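Grerthorpe wash room – progress note
18 September 2023
To: Setsuko Fujimoto
From: Wakana Onishi

Sorry this is short, wanted it with you before the budget call.

Where we are. Front loader is in and plumbed at Grerthorpe. Drain hose had to be redone, plumber came back and didn't charge for the second visit. Floor checked for level, two feet adjusted. Spin noise much better now, Haruto says he can hear the radio again.

Laundry so far: 257 loads logged since opening. Mostly towels, then bedding, then kitchen cloths. Tags stay on everything – Kanako uses them to sort by wash temperature and it saves arguments. 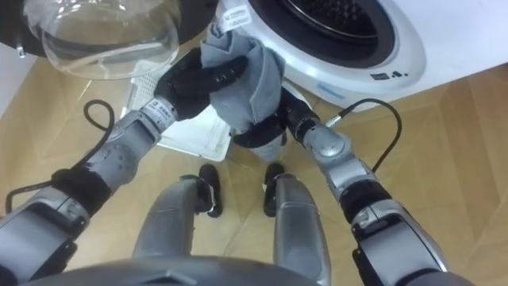
Lint is the main headache. New towels shed like mad the first few washes and the filter needs clearing more often than the manual says. Gitau has put it on the closing checklist, every 30 loads. Also wiping round the rubber seal at end of day and leaving the door open overnight, the smell we had in the first weeks is gone.

Twisting is the other one. Long towels wrap round each other in the spin and come out as a rope. We tried smaller loads, helps some. Shaking each one out before it goes on the rack helps more but it's slow, and Trollau want their stuff back same day. Will time it properly next month, havent had a chance.

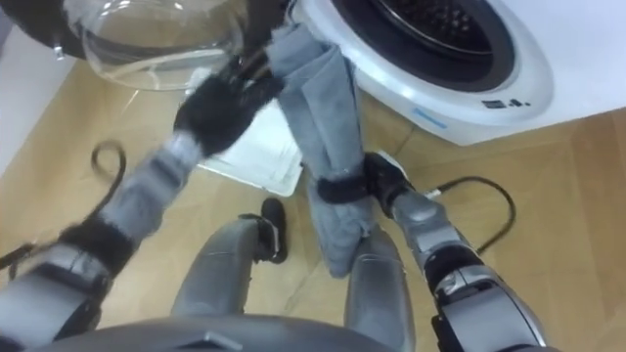 Gray towel at the door of the front loader, Grerthorpe.

Money. Spent so far is inside the 3,000 for set-up, includes the plumber and the shelving. Detergent is over what we planned, Kozan put their price up and we were overdosing anyway. Gitau has marked the scoop.

Still to do
– second drying rack, ordered, no date yet
– 4 towel sets to replace, too thin to send back out
– written wash guide for Skendunholm so they can start on there own
– decide on opening hours for December

Need from you: a yes or no on the second rack coming out of this year's money. Receipts to follow, Kanako is scaning them.

Wakana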